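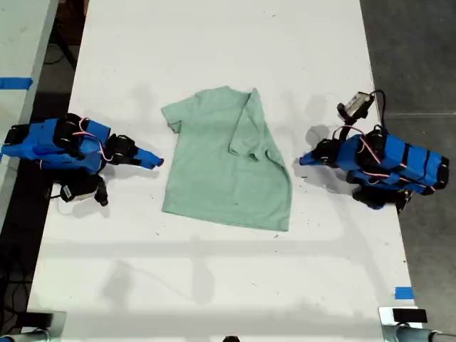

**grollar_nord** schrieb:
Wie oft kalibriert ihr bei einer zweiarmigen Faltzelle die Arme neu?
Bei mir alle 200 Zyklen und nach jedem Servotausch, immer beide Arme zusammen.

**Lahlou** schrieb:
200 finde ich übertrieben. Ich mache es erst, wenn die Spitzen in der Nullstellung sichtbar versetzt stehen. Im April kam das ein einziges Mal vor.

**F_Baert** schrieb:
Sichtbar ist zu spät. Dünner Jersey verzeiht wenig, da greift der Finger daneben oder nimmt zwei Lagen mit. Mein Ablauf morgens:

1. Arme stromlos, Kabel an den Gelenken auf Scheuerstellen prüfen
2. Schrauben am Handgelenk nachziehen
3. Greifer langsam schließen und den Spalt an den Spitzen ansehen
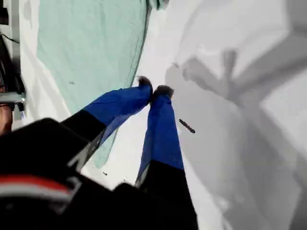
Wenn der Spalt schief steht, löse ich den Finger am Ansatz, richte ihn aus und ziehe wieder fest. Den Nullpunkt in der Software fasse ich erst danach an. Überzüge tausche ich, sobald sie sich am Finger verdrehen lassen.

**Lahlou** schrieb:
Überzüge bremsen doch nur. Ich fahre ohne.

**grollar_nord** schrieb:
Ohne rutscht mir der Saum weg. Kommt wohl auf den Stoff an. @F_Baert, welche Schließkraft?

**F_Baert** schrieb:
21 Prozent vom Maximum, bei Frottee mehr. Bei 13 hielt der Ärmel nicht.

Gruß
Fenna Baert

**Lahlou** schrieb:
Gut, den Spalt prüfe ich künftig auch morgens. Beim Intervall bleibe ich bei meiner Meinung. Hat jemand die Halter von Brerham an der Handgelenkkamera? Meiner ist nach 237 Zyklen locker.

**grollar_nord** schrieb:
Schraubensicherung mittelfest, dann hält der.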